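Glasses go back in the case (yes, I'm talking to myself)

I'm a terrible glasses owner. I buy a decent pair, I swear I'll look after them, and within a month they're living on the arm of the sofa, or in a coat pocket with my keys. So this month's small habit, after the Rummont tote bag clear-out last time, is putting reading glasses away properly. I know, thrilling stuff!

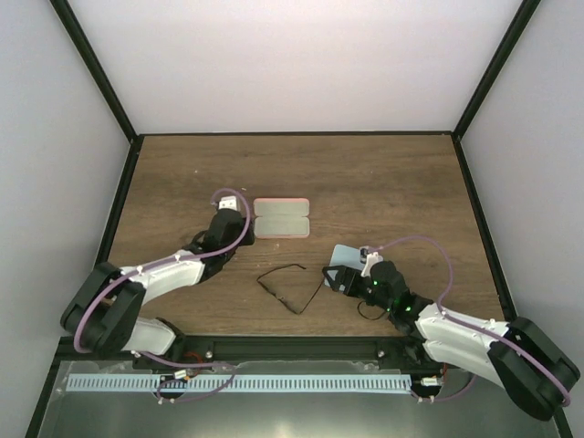
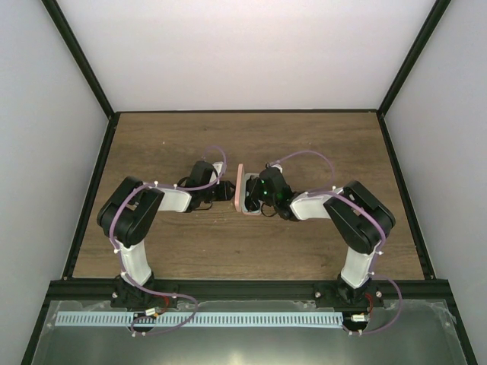

2 min read

The thin black pair in the first picture is exactly the sort I always end up sitting on. Skinny frames vanish on a wooden table, and I'm usually looking for them without my glasses on (obviously). A pale case with a bit of pink at the rim is a lot easier to spot, and I've become very fond of a case with some color for that reason.

My routine goes like this. Wipe the lenses with a clean cloth, fold one arm in and then the other, and lay them in the case with the lenses facing up. Tuck the cloth in on top if there's room. If the lid won't close easily, don't push it! Open it up and look for an arm that's sticking out. I cracked a hinge that way last September and I'm still annoyed.

Then there's where the case lives. Mine has a spot beside the lamp, and I got a second one from Nellulside for my work bag, so I have no excuse in either place. Every so often I shake the crumbs out, too. How do crumbs get in there? Mine always has crumbs.

If you've got a case you love, hit reply and tell me which one. I'd especially like to hear from anyone with big frames, as mine are small and I've been asked twice now what fits the larger ones.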